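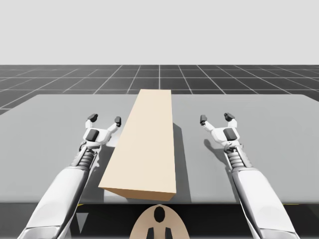

Two-arm lift task in sim, grippers open, block between them. Left gripper is the closer one.

Thread on the bimanual planner changes in Kivska, for anyone running the long-block task. Mostly notes on what broke.

1/ Old setup: each arm got its own plan to a pregrasp pose, then a sync barrier, then close. Fine for small parts. With a long block the two arms can arrive with very different clearances and the barrier has no idea.

2/ You can see it in the render. Left fingertip is very near the block edge, right side still has a wide strip of bare table to cross. Both arms would report "at pregrasp" if your tolerance is set in joint space.

3/ So pregrasp is now defined relative to the block face. Each gripper gets a target distance along the face normal, and the barrier only opens when both distances agree to within 3 mm.

4/ The block also isn't square to the robot in every seed. We sample yaw at reset. The old code took the normals from the table frame, so one arm always made contact first and pushed the block into the other. Now they come from the estimated block pose.

5/ Pose estimate is from the simulated depth camera, not ground truth. Ground truth is still there behind a flag. Please don't report numbers with the flag on.

6/ A long featureless top face is awkward for the pose fit. Position along the long axis wanders, yaw is good. We fit edges first, then the near and far ends, and hold the result once the arms start to occlude it.

7/ Batch from Tuesday: 108 seeds, new barrier, no ground truth. Three failures. Two were planner timeouts, one was a bad yaw fit at reset that never recovered.

8/ Timeouts are my fault. The Skokex collision checker was loading the full forearm mesh for every query. Swapped it for capsules. The ribbed section above the forearm gets one fat capsule — conservative, but it plans.

9/ Control loop for the approach is 60 Hz. Tried going slower to save compute and the two arms drifted apart during the last part of the close. Left it alone after that.

10/ Not done: regrasp. If one gripper slips, both arms open, back off and start over. Works, wastes a lot of time.

11/ Config and seed list are in the Gruvorness folder in the repo. If you pulled before February, delete your cached grasp tables, the frame convention changed and the loader won't warn you.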